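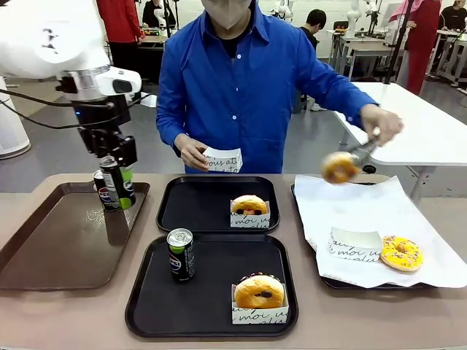 By Teresa Lundquist

July 2, 2023

CALDEIRA – The donut and drink counter at the Iveo Building will stay open through the end of October, the company that runs it said. Dokano had planned to close the counter at the end of the summer season, when the building's main cafeteria reopens after repairs to its kitchen floor.

The counter sells single donuts and canned drinks. Donuts are put into white paper sleeves with black script lettering and set out on trays with the cans, so that each order can be picked up in one go. Staff use metal tongs to move the donuts. The glazed ring is on the menu every day, along with donuts that have dark dots and colored sprinkles on top.

A donut and a can together cost $3. Dokano said the price will not change for the rest of the season. Donuts can also be bought alone, and there is no limit on how many a customer may buy, although orders of a dozen or more have to be placed the day before.

The cafeteria closed in the spring after water got under the tiles near the dishwashers. The building's management first expected the work to take a few weeks. When the old tiles came up, the contractor found that part of the subfloor had to be replaced as well, and the reopening was pushed back. Management now says the kitchen will be handed over in October, with an inspection to follow.

In the meantime the counter has been the only place in the building to buy food, apart from two vending machines on the second floor. It was set up in the ground floor lobby with a single work table and takes up less than 200 square feet. There is no oven or fryer on site. The donuts come from Dokano's bakery on the Isow side of the river and are delivered in the morning before the counter opens.

Dokano delivered 100 donuts a day in the first weeks. The count has since gone up on days when there are events in the meeting rooms, and the company said it now checks the building's booking calendar before setting the next day's bake. Donuts left at closing are not sold the following morning. They go back to Isow with the empty trays on the afternoon van.

The longer season comes with a few changes for customers.

The counter will open at 7:30 a.m. instead of 8 a.m. on working days. Closing time remains 2 p.m., or earlier if the donuts have sold out. The line, which has often run past the elevators in the first hour, will be turned toward the side entrance. Tape is being put down on the lobby floor to mark where people should stand.

Orders placed ahead will be picked up from their own tray. Until now they have been handed over at the same spot as everything else, and several customers complained that they had to wait in line for something they had already paid for. People picking up an advance order may go directly to the right end of the table and give the order number.

Paper waste is also being dealt with. The building's cleaning crew reported that the trash cans in the lobby were full of donut sleeves and wrapping paper by late morning. Two larger bins have been ordered, one for paper and one for cans. The can bin will be emptied by the building, and the paper bin by Dokano. Sleeves with a lot of glaze on them should go in the regular trash.

Seating will stay as it is. The lobby has 51 chairs, most of them along the windows, and they are shared with visitors waiting for appointments at the offices upstairs. The management has asked people not to take chairs out to the sidewalk. Food and drinks may be taken to the upper floors but not into the records room.

Dokano has run the food service in the Iveo Building since the present cafeteria was built. Its contract covers both the cafeteria and any temporary counter, so no new agreement was needed for the longer season. The company said its cafeteria staff have been working shifts at the counter and at the Isow bakery during the repairs and will return to the kitchen when it opens.

A decision on whether the lobby will keep a donut counter after October has not been made. The management said it would look at how much space is left once the large planters come back indoors for the winter, and that it had received requests both for and against. Some of the tenants on the ground floor have said that the morning line makes it hard for their visitors to find the front desk.

Coffee will not be added. The lobby has no water connection near the table, and the outlet on that wall is already used for the cash register. Hot drinks will be sold again when the cafeteria reopens.

The counter will be closed on the July 4 holiday and open as usual the next morning. Advance orders can be placed at the counter until 1 p.m. on the day before pickup.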